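Tilter: right hand slips when it holds bottles at an angle

Ticket 294. Opened by Sem Peeters, 22 January 2018. Area: hands / wrists. Status: open, low priority.

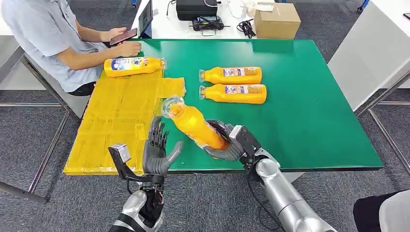
What should I check first if a grip holds upright but slips once the wrist turns?

Check the thumb before the fingers. With the bottle upright the fingers do most of the work and a slack thumb doesn't show. Tip it over and the weight moves on to the thumb side, and any play there lets the bottle creep. Switch the hand to hold, push the thumb outward with one finger and see if it gives. If it gives more than a couple of millimetres, sort that out before you touch any settings.

Problem

Right hand picks up a plastic bottle lying flat on the green table and lifts it without trouble. When the wrist turns so that the cap end points up and to the left, towards the tray, the bottle starts to slide down through the fingers. It doesn't drop straight away. Left hand on the same program is fine.

Setup

Both arms on the bench at Udeck, wrist cameras fitted on both sides. Hand controller is the Emex board, firmware untouched since October. Grip program is the one called Fülöp, default values, grip force at 40. Bottles on their sides, two on the table and one on the yellow tray, one in the hand.

Log

Sem: Ran the pick 4 times with the default force. Slipped every time, always after the turn and never on the lift.

Sem: Raised grip force from 40 to 55. Holds longer but the bottle dents at the lower end and the finger motors get warm. Put it back to 40. I don't want to fix it this way.

Vesela: Are you gripping low on purpose? In my runs I took it just under the shoulder and had no slip, but I wasn't turning the wrist as far.

Sem: On purpose, yes. The cap end has to be clear so the left hand can get to it. If I grip higher the left thumb runs into the right fingers.

Vesela: Fair enough. Do the thumb test and write down what you get, both hands.

Sem: Left thumb solid. Right thumb moves 3 mm at the tip with hold on. There is a faint click at the base joint as well.

Vesela: Click at the base is usually the small grub screw on the thumb shaft. Power off at the wall first, the stop button leaves the hand board live. Take off the cover plate, 1.5 mm key, a quarter turn at a time. Don't use the strong threadlock, we had to drill one out.

Sem: Screw was loose, took nearly half a turn. Used the blue threadlock and left it overnight. Play is now under 1 mm. Click has gone.

Sem: Ran it again at force 40. Much better with a slow turn. At full wrist speed it still creeps a little near the end of the move.

Vesela: What is your wait between grip closed and wrist start? Fülöp has it at 200 ms, which is short for the smooth bottles.

Sem: It was 200. Set to 1000 ms and the creep stopped. Tried 500 as well, fine on most runs but one slid. Leaving it at 1000 for now.

Vesela: Save that under a new name please and keep the default as it is - the left hand still uses it.

Sem: Saved as fulop_slow_right.

Still to do

Check the right hand cable with the wrist fully turned. It hangs free below the wrist and I want to be sure it isn't pulling on the connector.

Look at the finger pads on the right hand. If they are worn, swap them and try 500 ms again.

Vesela to check the same screw on the left thumb next time the cover is off.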